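Dedos finos Kaltanach para pinza paralela: reseña tras 593 ciclos

Compré los dedos Kaltanach en diciembre, después de que los de serie de mi pinza dejaran de agarrar cualquier cosa más delgada que una toalla de playa. Vienen dos dedos negros acabados en punta, 6 tornillos y una hoja de instrucciones que parece traducida por alguien enfadado con los tornillos.

El montaje me llevó unos 5 minutos. La calibración, una tarde. El manual propone fijar el cero con los dedos cerrados y olvidarse, consejo excelente si uno piensa no abrirlos nunca. Acabé siguiendo el método de Usha Menon en el foro de Bustos: cerrar, abrir a medio recorrido, bajar despacio hasta rozar la superficie y apuntar la altura. Luego se repite con tela debajo. 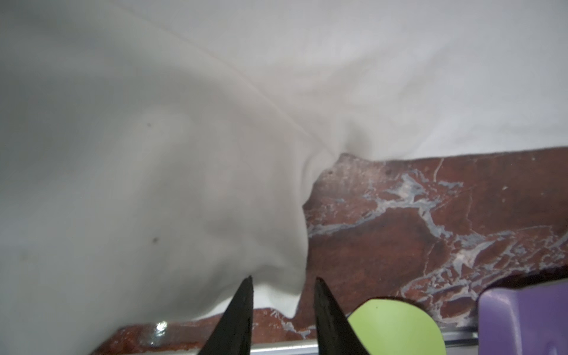
La tela blanca es mi prueba de referencia por pura mala idea. No tiene esquinas donde uno las espera, y si la altura está mal por un par de milímetros, o pellizcas aire o le haces un masaje a la piedra. Con los dedos viejos fallaba casi siempre en los pliegues bajos. Con estos falla de vez en cuando, y al menos lo hace con elegancia.

El mantenimiento es donde Kaltanach se pone optimista. «Sin mantenimiento», dice la caja. A las dos semanas tenía pelusa metida en la base y un tornillo con vocación de independencia. Ahora hago esto: cepillo seco al acabar, repaso de tornillos cada pocos días y comprobación del paralelismo con una galga. Lawal Nnaji recomienda fijador de roscas de fuerza media; le hice caso y el tornillo ha vuelto al redil.

Para reajustar la altura coloco la pinza abierta cerca del cuello de una camiseta, la zona con más costuras y, por tanto, con más ocasiones de quedar mal.

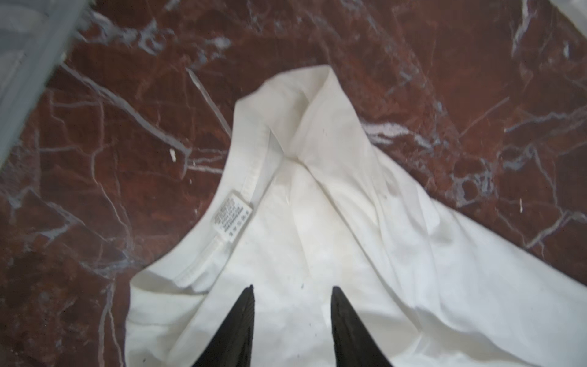
Los dedos, abiertos junto al cuello de la prenda.

Frente a los Ekus, que probé antes, entran mejor en los pliegues y rayan menos. Los Ekus traen estuche. Es un estuche precioso.

Lo peor: no venden dedos sueltos. Si doblas uno, compras el par, y el superviviente se queda en un cajón esperando pareja. En Fodus me dijeron que lo están estudiando.

Nota: cuatro estrellas. La quinta la tiene el tornillo.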